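Policy hovers over the target and won't commit to the grasp
Forum: Learning and Control > Imitation learning
Tags: hand-held gripper data, visual policy, latency, action chunking

tvirag_plerier
Posts: 212

Hi all! Long post, sorry in advance, I'm having way too much fun with this and my colleagues have stopped making eye contact.

I've been training a pick-and-place policy from hand-held gripper demos. Task is about as plain as it gets: pick up a soft toy, put it in a tray. One wrist view in, a chunk of relative end-effector poses plus gripper width out. 625 demos after filtering. On the arm the approach is lovely, really smooth, and then it gets a few centimeters over the toy and just... hangs there. Little nods up and down. Sometimes the fingers twitch shut a bit and open again. If I bump the table it often wakes up and finishes the job perfectly, which is both funny and maddening.

Setup details:
- chunk length 16, execute the first 8, then re-plan
- policy trained at 10 Hz, controller interpolates at 125 Hz
- camera poses from visual SLAM on the hand-held recordings
- observation history of 2 images
- no depth, no force

One view from the start of an approach, so you know what the network gets to look at:
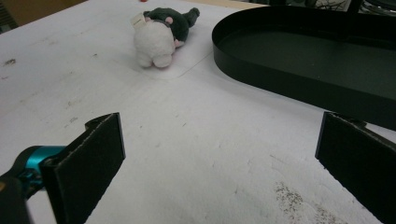
Wrist view, fingers open, toy up by the far edge and tray to its right.

What I've tried so far: longer chunks (smoother, still hovers), shorter chunks (hovers more), more training (validation loss goes down nicely, hovering doesn't care). I'd love to hear how other people got past this. I'm sure it's a known disease.

Tímea

kekeli_a
Posts: 1,480

Known disease, yes. My first guess is pauses in the demos. When people do this by hand they slow down right before closing, they check the alignment, and then they squeeze. So you have a pile of samples where the image says "fingers above toy" and the action says "stay". With two images of history that look identical, the policy has no way to know if it has been waiting for a tenth of a second or ten seconds. Staying is a perfectly good answer, forever.

Bumping the table changes the image enough to knock it out of that state. It fits.

Plot a histogram of end-effector speed over the last second before the gripper width starts to drop. If there's a big spike near zero, trim it.

tvirag_plerier

Oh that is such a good test, running it now. I had only looked at speed over whole episodes, where of course the pause disappears into everything else.

shahzad_w
Posts: 340

I'd look at timing before touching the data. Trimming pauses can hide a latency problem and then you find it again on the next task, when you have forgotten all about it.

Questions:
1. How is the gripper width timestamped in the hand-held recordings, relative to the image?
2. On the arm, how old is the image by the time the first action is executed?
3. Do you drop the stale actions at the front of each chunk?

We had the same nodding at Jadoon last July. The policy was planning from an old image and we executed the chunk from index zero. Each re-plan asked the arm to go back to where it had been when the picture was taken, then down again. Looked exactly like hesitation. It was just the controller dutifully replaying the past.

kekeli_a

Agree it's worth checking, but that gives you nodding during motion. If the arm is standing still, an old image and a fresh image are the same image. Latency alone can't hold it up there.

shahzad_w

It can if it never quite stands still, and she says it nods. Small down, small up, small down. A stale image keeps the loop going.

tvirag_plerier

I'm enjoying this! Answers for Shahzad:

1. Width comes from the same video, detected in the image, so it's aligned for free.
2. I... had a number in my head and it was wrong. I measured it properly just now with a blinking LED and a counter. Total from photon to first executed action is 190 ms.
3. No. I execute from index zero. Yes I heard the sigh from here.

So at 10 Hz I should be dropping nearly two steps off the front of each chunk.

And for Kekeli: the histogram has a spike near zero that you could hang a coat on. Median pause before closing is 0.4 s, and one of our collectors goes well past a second. So you may both be right, which is no help at all for deciding what to fix first.

maiara_sx
Posts: 96

Fix latency first because it costs you nothing but a few lines and no retraining. Then measure again before you trim, otherwise you won't learn which one mattered.

Rough shape of what I use, in the executor:

t_obs = obs.timestamp
t_act = [t_obs + i * dt for i in range(len(chunk))]
t_min = now() + arm_delay
keep = [i for i, t in enumerate(t_act) if t > t_min]
schedule(chunk[keep], t_act[keep])

Give the gripper its own delay value. Grippers are often slower than the arm and if you schedule both with the same offset the fingers close late, after the wrist has already started to lift. Soft toys forgive that more than a mug does, but still.

Also, looking at your view: the toy's white part against a white table. Did you check that the perception side isn't contributing? I had a policy that did fine on a dark object and got vague with a pale one.

dinh_d
Posts: 701

Seconding the contrast question. The dark green part and the fluffy cream part are very different targets from the encoder's point of view. If it's locking on to the green and the demonstrators grasped around the white body (or the reverse), you'd get a policy that goes to the right neighborhood and can't settle on a final point.

Cheap way to look: slide a gray patch over the input image and plot how much the predicted final position moves for each patch location. Takes a minute per image. We have a little viewer for this at Helau and it has changed how I debug everything, I can't recommend the habit enough. Any occlusion script will do.

One more thing to watch for while you're at it. That tabletop has scratches and specks all over. If all your demos were taken on that one surface, the encoder may use the marks as landmarks. See if the patch test lights up on the brownish speckles at lower right, next to the right finger.

kekeli_a

I'd be surprised. With relative actions and a moving camera the marks land somewhere different in every image.

dinh_d

Different in the image, but fixed to the table. If the tray hardly moves between demos, then the speckles tell you where the tray is just as well as the tray does. I've seen a policy place objects beautifully at the spot where a tray used to be.

maiara_sx

Ha, I've had that one too. Very confident, very gentle, straight onto the bare table.

tvirag_plerier

OK, update! I did things in Maiara's order and ran 12 rollouts per variant, same set of start poses each time. Small numbers, I know, I know.

Baseline: 5 of 12 finished without me touching the table
Latency compensation only: 8 of 12
Latency + separate gripper delay: 8 of 12, but the lift looks much cleaner
Latency + gripper delay + trimmed pauses (retrained): 11 of 12

The nodding vanished completely with the latency fix. What remained in the failures was a true standstill, arm dead quiet above the toy. Trimming took care of that. So Shahzad's disease and Kekeli's disease are two separate things and I had caught both.

For the trimming I dropped samples where translation speed was under 5 mm/s AND the width was constant, keeping at most two in a row. I left the closing itself alone.

Đinh, the occlusion maps are wonderful, I've spent way too long on them. Most of the sensitivity sits on the toy, strongest along the seam between the green and the white, which seems reasonable. The speckles do nothing during the reach. During the place phase the tray rim dominates, and there's a faint response on the table marks too. Faint but there.

shahzad_w

Glad the timing helped. I'd still be careful with "at most two in a row". You are changing the time base of the demos, so velocities around the trimmed part are now slightly too high. Did you resample after?

tvirag_plerier

I did not. Is it a real problem with position targets, though? The controller limits speed anyway.

shahzad_w

For a toy, no. For anything where contact speed matters, yes. I'd rather leave the pauses in and give the policy more context, or weight those samples down in the loss. Deleting data because it's inconvenient makes me itchy.

kekeli_a

More context brings its own trouble, the policy starts copying its past motion. I've gone from two images to six on a similar task and it got worse at exactly this: once it was still, it had six pictures telling it that it was still. Down-weighting I could live with. I haven't seen it beat trimming in any of my own runs.

shahzad_w

Then we've had different runs. At Jadoon down-weighting was plenty. Our demos were from trained collectors with short pauses though, so that could be the whole difference.

maiara_sx

Could someone try both on the same data? Tímea, is there any chance you can share the set?

tvirag_plerier

I asked, and I can put up the SLAM trajectories, widths and downscaled video for all 625 episodes. Need to write a readme first so you don't all curse my name over the axis conventions. I'll run down-weighting myself in the meantime, it's a tiny change in the loader.

I'm also recording a new batch on two other tabletops with the tray moved every time, for the landmark thing. The goal is 1,000 episodes in total. The tray poses will come from a random list. I tried choosing them by feel, and when I plotted the result they were all in the same corner.

dinh_d

Please vary the tray orientation as well as the position. With a long one like that, the wrist view often has only one rounded end of it, and the policy has to guess where the rest goes. Good stress test for the place phase.

Last edited March 30, 2020

tvirag_plerier

Good call, adding yaw to the list. In your view only the left end is in the picture and I hadn't thought about what that does to the place target at all!

Down-weighting result, same start poses as before: 10 of 12 with the pause samples at weight 0.1. Against 11 of 12 for trimming I'm not going to claim a difference. The one thing I noticed is that the down-weighted policy takes a short beat above the toy before closing, like the humans did. The trimmed one goes straight in.

shahzad_w

I like the beat. It gives the arm time to settle.

kekeli_a

I'd take straight in. Post the loader change with the data, please, and the seeds.

tvirag_plerier

Will do both. Axis conventions are written, the unit for width is meters, and the quaternions are xyzw. I'll open a separate thread for the download.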